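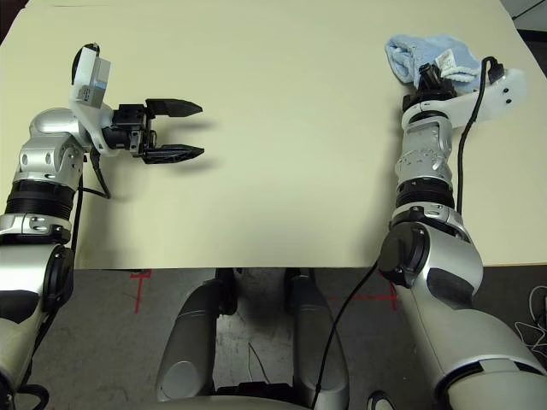 Motels and rooming houses in Warnton will pay more to have their towels and sheets washed starting this fall, after the town council voted to end the reduced water rate for commercial laundries. The change affects Sokol Laundry on the mill road and the smaller Allby Wash House, which between them handle most of the linen for the lakefront. Laundries will move to the standard business rate with the first bill of the new season. The work itself needs little beyond hot water, dryers and a large flat surface such as a cream-colored tabletop, and owners say the water is the part they have the least control over.

The reduced rate was set up when the town had more water than it could sell. That ended when the Okow well was taken out of service. The remaining wells have kept up with demand, but the pumps run longer hours in summer and the utility has put off repairs on two of its older mains.

Costel Avram, who owns Sokol, told the council in June that his shop washes for 14 motels under yearly contracts. Most of those contracts let him pass along a change in utility costs with a month's notice. He said he plans to use that clause.

"I held my prices for three years," Avram said. "I bought washers that use less water and I am still paying for them. I can't take this one on too."

Under the new schedule, Sokol's water and sewer bill would go up by $84 a week in the busy season, according to figures Avram gave the council. The increase is smaller in winter, when several of the motels close and the shop runs one shift.

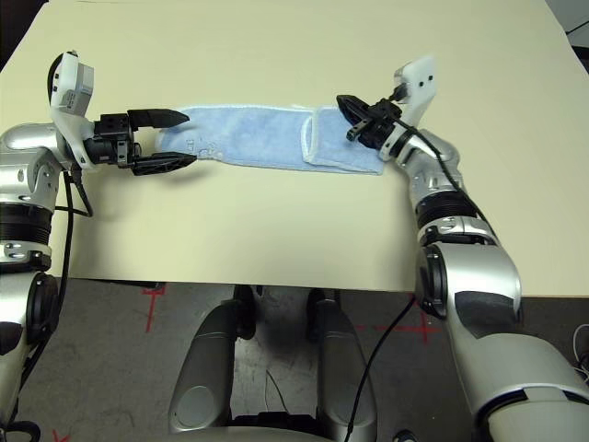 A light blue terry-cloth towel with a white hem.

Towels are the largest part of the load. Motels near the lake change them daily, and guests who swim often ask for a second set. Some owners have already started leaving a card in the bathroom asking guests to hang up any towel they are willing to use again. Others have tried charging a deposit on beach towels, with mixed results. One motel dropped its deposit after a season of arguments at the front desk.

Terry cloth also takes longer to dry than flat sheets, so a heavy towel week means a higher gas bill as well as a higher water bill. Avram said he has asked his customers to look at lighter towels the next time they order. Few have done so. Guests complain about thin towels, he said, and motel owners hear about it in reviews.

The council passed the change after a short discussion. Members who supported it said homeowners had been covering part of the cost of the discount without knowing it. They also noted that restaurants and car washes have never had a special rate.

Members who voted no asked for the increase to be spread over two years. That motion failed. A second motion, to put the added revenue into a separate fund for main repairs, passed with no debate.

The utility expects to replace 120 feet of pipe behind the fire hall with the first money that comes in. That section has broken twice since last winter and left nearby houses without water overnight.

Laundromat customers who wash their own clothes may see a change too. The Allby Wash House has coin machines in front and takes in motel work at the back, all on one meter. The owner has asked the utility to price a second meter so that the coin side can be billed separately - the council did not say whether the town would share the cost.

The new rate sheet is posted at the utility office and can be picked up at the counter during regular hours. Written comments on the repair fund will be accepted until the next council meeting.

By Pascual Troncoso
07/07/2021

Print this story
E-mail this story

Recent items
Okow well to stay closed through summer
Lakefront parking permits go on sale
Mill road detour extended
School board sets date for budget hearing
Library book drop moves to side entrance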